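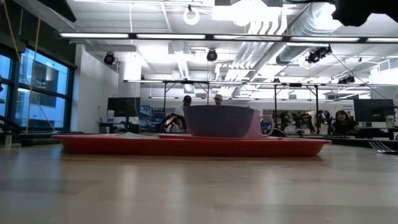 FOOD AND YOUR BODY

Home Animals Space Your Body Quizzes Ask Us

Why Do Onions Make You Cry?

An onion has never been mean to anybody on purpose. It doesn't have a brain, so it can't hold a grudge. Even so, cut one in half and it will have a grown adult sobbing over the sink as if the dog had eaten their birthday cake.

To find out why, you have to get very small and go inside.

An onion is made of cells, which are like tiny rooms packed tightly together. In some parts of each room the onion keeps chemicals with sulfur in them. Sulfur is the stuff that gives rotten eggs their famous personality. In another part it keeps something called an enzyme, which is a kind of helper that makes chemicals change into other chemicals. As long as the walls stay up, the two never meet, and the onion sits there smelling of not very much.

Then you come along with a knife (or a grown-up does, if you haven't been trusted with knives yet). The walls break. The enzyme meets the sulfur chemicals, a second enzyme joins in, and together they make a gas. The gas floats up out of the onion and goes looking for somewhere damp. Your eyes are damp. You can see where this is going, at least until you can't.

When the gas lands on your eye, the nerves there send your brain a message, which is more or less "OW." Your brain turns on the tears to wash the trouble away. It's the same thing your eyes do when you get sand in them, and it has nothing to do with being sad, though you're welcome to use it to get out of drying the dishes.

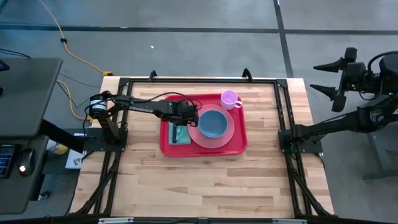
Why would a vegetable go to all this bother? An onion spends its life in the ground, where plenty of creatures would like to chew on it. It can't run. It can't bite back. What it can do is taste sharp and sting a bit, and that's enough to send many of them off to chew on something else. People are the odd ones. We got stung and decided it would be lovely in soup.

Is there a way to stop the crying? Nicanor Zabala, who has cooked lunch at Lindsay School for longer than most of the teachers have been there, gets through 88 onions in a busy week. He has three tricks. He puts the onions in the fridge first, which slows the gas down. He uses a sharp knife, because a blunt one squashes more cells. And he opens a window, so the gas can go and bother the pigeons. We asked if he has tried holding a piece of bread in his mouth, like people tell you to. He has. He says he cried and then he ate the bread.

Swimming goggles work too, as long as they fit snugly. You'll look silly, but the onion won't tell.

Cooking takes the fight out of an onion. Heat stops the enzymes from doing their job, and a lot of the sharp taste goes away. The onion's own sugars are left to show off, and that's why a slowly fried onion tastes sweet and a raw one tastes like an argument.

As for whether onions are good for you, they have some fiber, which helps food travel through you on schedule, and a little vitamin C. They don't cure colds. Putting one in your sock at night won't cure a cold either, but you will have an oniony sock.

Igor, age 9, from Branness, wrote in to ask if you could run out of tears by chopping too many onions. Your eyes keep making more, Igor, so chop away. You will run out of onions first.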